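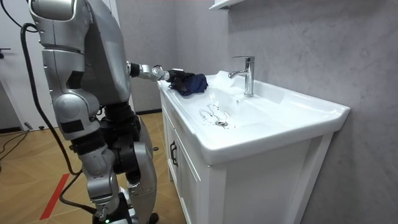
洗面台の掃除は、汚れがたまってからまとめてやるより、使うたびに布を一枚動かすほうが手間がかかりません。今月の「水まわり便り」では、洗面ボウルの縁と蛇口の手入れを取り上げます。前回の台所編のあと、「洗面所はどの布で拭けばよいのか」という問い合わせがいくつか届きました。先に答えを書いておくと、布は普通の綿でもマイクロファイバーでもかまいません。色は濃いほうが使いやすいと思います。写真のような濃紺の布なら、白い陶器の上に置いたままになっていても目に入りますし、乾いた石けんの粉や歯みがき粉が付けば白く浮いて見えるので、洗いどきがわかります。白い布を白い縁に置いておくと、何日もそのままになりがちです。

編集部では2月から、同じ建物の洗面台を使って手入れの手順を比べてきました。担当はIveta Dvořáčekで、記録は布の種類、拭いた場所、使った洗剤の三項目だけです。以下はその記録をもとにまとめたものです。

■拭く順番

蛇口、縁、ボウルの内側、排水口の順に進めます。汚れの少ないところから多いところへ移る、という考え方です。逆にすると排水口のぬめりを蛇口に塗り広げることになります。布を四つに折っておけば、面を替えながら一枚で最後まで拭けます。排水口だけは別の布か古い歯ブラシを使ってください。

まず蛇口です。レバーの下と吐水口の裏側は水滴が残りやすく、正面から見てきれいでも、指で触るとざらつくことがあります。クロムめっきの蛇口は表面が鏡のように光るので、拭き残しの筋が目立ちます。水拭きのあと、布の乾いた面でもう一度拭いてください。研磨剤入りのクリーナーは使いません。細かい傷が付くと、そこに水あかが入り込んで、以後の手入れがかえって面倒になります。

次に縁です。幅の広い平らな縁は物を置けて便利ですが、水もたまります。コップや石けん皿をいったん全部どけて、手前から奥へ一方向に拭きます。蛇口の付け根は布の角を細くねじって差し込み、ぐるりと一周させます。ここに白い輪ができている場合は水あかですから、力を入れてこすっても取れません。後で述べるクエン酸を使います。

ボウルの内側は、底が浅くて傾斜のゆるいものほど、流したつもりの泡が途中に残ります。手で水をかけて流してから、上から下へ円を描くように拭きます。中性洗剤は布に一滴で足ります。直接ボウルに垂らすと、すすぎに水をたくさん使うことになります。

■水あかが付いてしまったら

水400ミリリットルにクエン酸を小さじ2杯溶かし、キッチンペーパーに含ませて、白くなったところに貼ります。時間は20分以内にとどめます。はがしたら水で十分に流し、乾いた布で拭き上げます。一度で落ちなければ、日を改めて繰り返してください。続けて長く置くと、めっきを傷めることがあります。

塩素系の漂白剤とは絶対に一緒に使わないでください。同じ日に両方を使うことも避けます。また、洗面台の天板が人工大理石や天然石の場合は酸で表面が荒れるため、この方法は使えません。材質がわからないときは取扱説明書を見るか、メーカーに問い合わせてください。

■布の置き場所

記録を付けていていちばん差が出たのは、洗剤ではなく布の置き場所でした。洗面台の下の扉の中に布をしまっていた期間は、拭く回数がはっきり減りました。扉を開けるひと手間が、急いでいる朝には大きいようです。蛇口の横に置いた期間は回数が増えましたが、丸めたままにすると中のほうが乾かず、夏場は一日でにおいが出ました。

いまは横の壁にフックを一つ付け、布を広げて掛ける形に落ち着いています。使ったのはHorngateの粘着式フックで、耐荷重の小さいもので十分でした。壁紙の上には付かないので、タイルか鏡の端を選びます。鏡に付ける場合は、自分の顔が映る高さを避けたほうがよいでしょう。吸盤式も試しましたが、湿気の多い時期に二度落ちたのでやめました。

布は三枚を順に回しています。一日使ったら洗濯かごへ入れ、次の一枚を掛けます。柔軟剤を使うと水を吸いにくくなるため、拭き掃除用の布には入れません。濃い色の布は最初の数回で色が出ることがあるので、白いタオルとは分けて洗ってください。新品をいきなり白い縁に濡れたまま置くのもやめたほうが安全です。先に一度、単独で洗っておきます。

■費用について

Gedoの綿クロス19枚入りと、フック、クエン酸、スプレーボトルを合わせて3940円でした。クロスは半分以上が未開封で残っていますから、少量で始めるならもっと安く済みます。古いTシャツを切って使う場合、縫い目の部分は外してください。縫い糸が硬く、縁の角に引っかかります。大きさはハンカチくらいが扱いやすく、それより大きいと端が排水口に垂れます。

■週に一度だけやること

排水口の栓を外して裏側を洗います。栓の形によっては引き抜くだけで外れますが、固いものは無理に回さないでください。あわせて、洗面台の下の配管を乾いた布で一周なでて、湿り気がないか確かめます。水滴が付いていたら、ナットのゆるみか結露のどちらかです。拭いたあとで紙を一枚敷いておき、翌日ぬれていれば管理会社に連絡します。

次回は鏡と照明まわりを予定しています。鏡の曇り止めについて試してほしい製品があれば、編集部までお知らせください。

2020年6月21日　水まわり便り編集部

コメント（4件）

Teodor Głowacki
クエン酸の分量、助かりました。いつも目分量で濃くしすぎていたようです。うちは蛇口の付け根の輪がかなり古く、三回目でようやく薄くなってきました。まだ完全には消えていません。

みどり
紺の布にしてみたら、歯みがき粉の跡がよく見えて家族が自分で拭くようになりました。ただ、糸くずも白い洗面台では目立ちます。毛羽の出にくい布はありますか。

編集部
みどりさん、綿なら織り目の細かい手ぬぐいが比較的出にくいです。一度洗ってから使ってください。乾燥機にかけるとほかの洗濯物の糸くずが付くので、つり干しをおすすめします。

洗面所せまい
フックを付ける壁がありません。収納扉の外側にタオルバーを引っかけています。布が床に近くて少し乾きにくいですが、いまのところにおいは出ていません。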